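Forty-one days of walking before breakfast

20 May 2024

I have a new habit and I am going to be a bore about it for one whole post, so settle in. I've been getting up and walking before breakfast every single day, 41 days in a row now, and I love it so much that I've started going to bed early on purpose. Me! The person who used to eat toast standing up at the front door with one shoe on.

It started with my friend Sumathi Nair, who walks to the Marnbridge reservoir and back most mornings and kept sending me pictures of the mist. I told her I wasn't a morning person. She told me to come once and complain the whole way if I liked. I did complain, as far as the railroad bridge, and then we saw a heron lift off the bank right beside us and I forgot what I was complaining about.

The trick for me was getting everything ready the night before. Clothes on the bed, then moved to the chair when I turn in, keys in the left shoe, water bottle filled. If I have to open a drawer at that hour I'm lost.

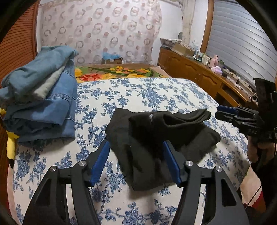
My usual loop takes 50 minutes, or 60 if I stop to talk to Mr. Ramasamy, and I nearly always stop to talk to Mr. Ramasamy. He grows beans up the side of his garage and has strong feelings about when to plant them (later than you think, apparently). I've lived four streets from him for nine years and we had never spoken. Now I know about his knees, his daughter's new job and the long war with the squirrels.

And the birds! I had no idea how loud it is out there. I can pick out a robin, a cardinal and a wren by ear now, and there's a fourth one near the church that does a kind of squeaky gate noise that I still can't place. If anybody knows it, please write to me. I have tried humming it to people and it doesn't help.

I count the steps up to the old water tower too, or I did once – 1174 from my front gate, with a pause to catch my breath that I'm not going to describe. From the top you can see right across to the Frandsen orchards, and in April the whole hillside was white.

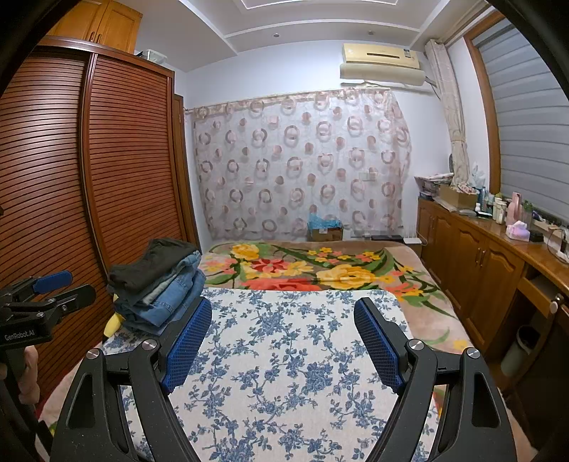 The bedroom, with the blue vine quilt on the bed.

Rain was the thing I was dreading, and I've come around to it completely. A good hat is the answer, one with a real brim, so you aren't peering out of a hood. The smell off the fields after a shower is worth wet ankles. Wind I still don't like. I went out in a bad one two weeks ago and came home with half a hedge in my hair.

I'm not any thinner, for those who have asked (Harish), but I sleep like a log and I'm hungry for breakfast in a way I haven't been since I was a kid. Oatmeal with brown sugar and a sliced pear, every day, and I'm not tired of it yet.

Sumathi wants us to try the full ridge path in August, before it gets busy with the fall crowd. I've already bought the socks.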